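Can a machine make the bed yet? A talk with Müzeyyen Coşkun

Müzeyyen Coşkun has spent a good part of her working life watching hands. She trained as an occupational therapist, moved into product testing, and now runs the home trials at Adness, a small company that wants to teach machines to do the jobs most of us put off until the weekend. Her list includes folding, sorting, putting away, wiping down and making the bed. I wanted to know how far along it all is, and she was kind enough to give me a whole afternoon and two pots of tea.

I came in with a head full of videos. You have probably seen the same ones: a robot folds a T-shirt, a robot loads a dishwasher, a robot waters a plant. Coşkun likes those videos too. "I still get goosebumps," she says. "I watch every single one, and I send them to my mother. But then I always want to see the next T-shirt. And the one after that, the one that's inside out."

So, are we there? She laughs and tips her hand from side to side.

"In a shop or a warehouse, for some jobs, yes. If you know what's coming and you know where it will be, a machine can do lovely work all day. In a bedroom, no. But we're so much closer than when I started that I can hardly believe it's the same field."

The bed is her favorite subject

Ask her which chore is the hardest and she doesn't say ironing, or the dishes. She says the bed, and above all the bed that has become a table. Most of us do it. You come home, you put the bags down on the covers, you start unpacking and then the phone rings.

"People think of a bed as one big flat thing," Coşkun says. "Well, it's flat for five minutes in the morning! The rest of the day it's where life gets put down. Boxes, paper bags, a cloth you meant to fold, a card from a package that you might need or might not. Before you can pull the cover straight, you have to deal with all of that, and every item needs a different kind of touch."

She goes through them happily, counting nothing, just moving her hands in the air. A cardboard box has corners and straight sides, so two fingers can close on it and feel something firm. A paper bag with handles is a different animal, because you can lift it by the handles or crush it by the middle, and a machine has to learn which one people like. A pillow gives way wherever you press. A thin card lying flat is the worst of the lot. "Try picking up a card from a soft blanket with two fingers and no fingernails," she says. "Really try it tonight. You'll push it all over the bed."

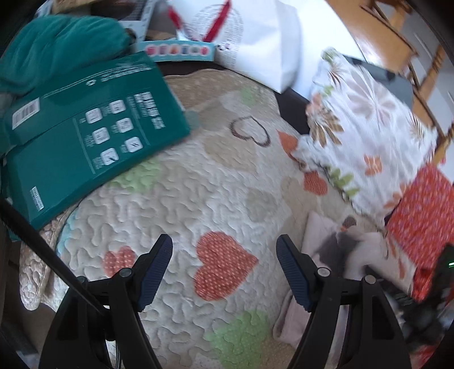 Learning from people's hands

The part I found most exciting is how the teaching is done. Adness doesn't start with the robot. It starts with a person holding a simple two-jaw gripper with a camera on it and tidying up with that in place of their own fingers. The company calls its version the Lillen. Whatever the person does, the camera records, and the recordings become lessons.

Ataberk Eren, who builds the grippers and looks after the recordings, joined us halfway through the second pot. He is quieter than Coşkun until you ask about ribbed pads, and then you had better have time. Smooth pads slip on glossy boxes, he explained, and very soft ones drag the blanket along with whatever you are trying to lift. He went through a long row of patterns before he was happy.

"The nice thing about a hand-held tool is that a person notices right away when it's bad," Eren says. "They say, this is annoying, I can't get hold of the pillow. A robot never complains. It just fails, and you have to work out why."

The first collection held 715 recordings, all made in homes with ordinary clutter. By the time we spoke there were 3,882. I asked if that was a lot. Eren made a face. "For folding one kind of towel it's plenty. For a house it's a start."

What surprised him was how differently people go about the same small job. Some clear the bed from the pillow end down. Some make one pile and carry it off. One man moved every item onto a chair, straightened the covers, and moved every item back again. "And he called it done!" Coşkun says. "I loved that. Is the machine supposed to learn that? Maybe it is, for his house."

Quilts, prints and other trouble

I had assumed that a cheerful bedspread would make no difference to a machine. Both of them shook their heads at once. A printed heart on a quilt is a shape with a clear edge and a color of its own, and an early version of their software was quite sure such shapes were objects. It reached down, closed the jaws on fabric and came up with a pinch of blanket. Raised stitching makes it harder still – the surface has little shadows all over, and a thin object can hide among them.

"My grandmother's quilts would have beaten it every time," Coşkun says. "I'm proud of her for that."

The newer version does much better. On patterned covers it now tends to wait and look from a second angle before it reaches. It's slow, and Eren won't pretend otherwise. Clearing a bed that would take me a couple of minutes takes their test arm, named Droser, 20 minutes on a good day, and on a bad day somebody steps in. But it clears it. I watched it lift a shoebox, think for a while, and set it down on a shelf as gently as you please. I may have clapped.

Where it works already

On the shop floor the picture is brighter. Adness has a trial running with Ateş, a home goods seller, where an arm puts returned items back into the right bins. The light is steady, the bins don't move and the goods arrive one at a time. Coşkun says the staff there were wary in the first week and were giving the arm advice by the second. It has put away its first 1,000 items, and the ones it can't manage go into a tray for a person to sort.

"That tray is what I look at first," she says. "It's full of soft things, see-through things and things in crinkly wrapping. Those are the same things that are hard at home. So the shop teaches us about the bedroom, and the bedroom teaches us about the shop."

Would she put a machine in her own home today? For the floors she already has one, and she speaks of it fondly. For the bed she would wait. She wants it to be able to tell trash from treasure, or at least to ask. A scrap of packaging and a card of color samples can look much alike, and only the owner knows which one matters.

"It should ask me," she says. "Once, politely. Then remember."

Eren's next job is a narrower pair of jaws for thin, flat items, and the first ones should be ready to try in March. Coşkun has already promised him the use of her guest room, quilts included.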